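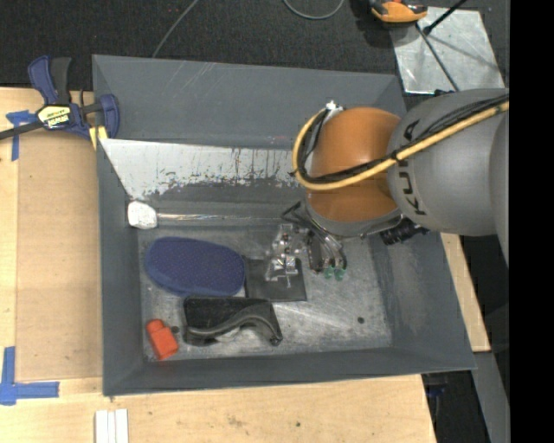 2 min read

4.3 Seating the pick bin and checking the wrist cables

Do this section each time the bin is changed or the clamp has been opened. Stestis cells ship with procedure 723 loaded on the pendant.

1. Put the arm in manual mode and park it clear of the bin.

2. Set the bin on the tabletop and clamp its left rim with the bar clamp. Keep the jaw pad between the clamp and the rim.

3. Push the bin by hand. If it moves, reclamp and push again.

4. Run procedure 723 at reduced speed. The arm reaches in from the right and lowers the gripper toward the floor of the bin.

5. Watch the yellow cable and the black bundle tied to it. They must keep their loop beside the orange wrist joint – no kinks, no rubbing on the bin wall.

6. Put mixed test parts in the bin, with at least one long, thin item, and repeat step 4.

CAUTION: Keep hands out of the bin while the drives are on.

NOTE: Scratches and worn paint inside the bin are normal. Replace the bin if a wall is bent.

Torn cable ties: see 4.5.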